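Forks, forks and more forks

I've been promising a page on the cutlery sorting for ages, so here we are at last! The forks came to us from the old Brerkham canteen, 135 pieces in one very heavy box, and Leonie Pryor talked me into doing them by colour. I'd have gone by size, but she was right – the colours are half the fun.

Green tabletop, three clear bins at the back and a few forks still to find a home. 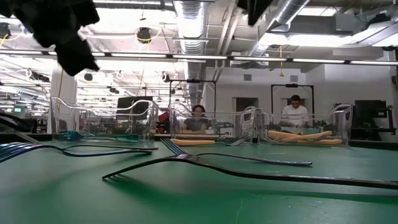
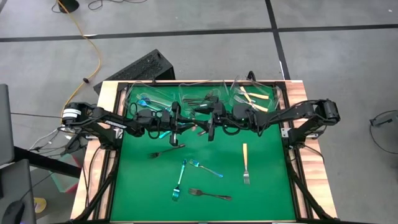 My favourites are the gold-handled ones, though Cosimo says they look like something off a cruise ship (rude). The teal ones have grown on me too. Next up are the spoons, which are still in their box under the stairs, and I'd like them done before December if I can talk Leonie into another afternoon of it.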